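Figure 2. Veined stone of the pale sort most often named by households in Flundstead.

3.2 What people say about their worktops

We had gone to Flundstead expecting to talk about cooking, and we did, at great length and usually over tea, but it was the worktop itself that people kept coming back to. Of the 2,615 replies to the postal survey, a good share had something written in the margin about stone – how it stained, who had chosen it, whether the children were allowed to sit on it. Pale marble with grey veining (Figure 2) drew the warmest remarks and also the crossest ones.

Dumitrescu argues that a kitchen surface is judged first by how it looks when guests arrive and only later by how it wears. Our visits suggest the two are rather more tangled than that. One retired baker told us she had stopped minding the lemon marks by her second March in the house, and had grown fond of them since.

The five longer interviews, carried out by Prasetyo Kusuma, are taken up in Section 5. They include two families who swapped marble for something harder, and who both, a little sheepishly, kept a piece of the old slab for rolling pastry.

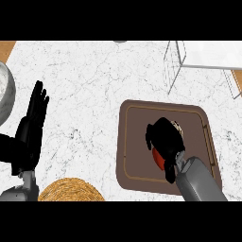
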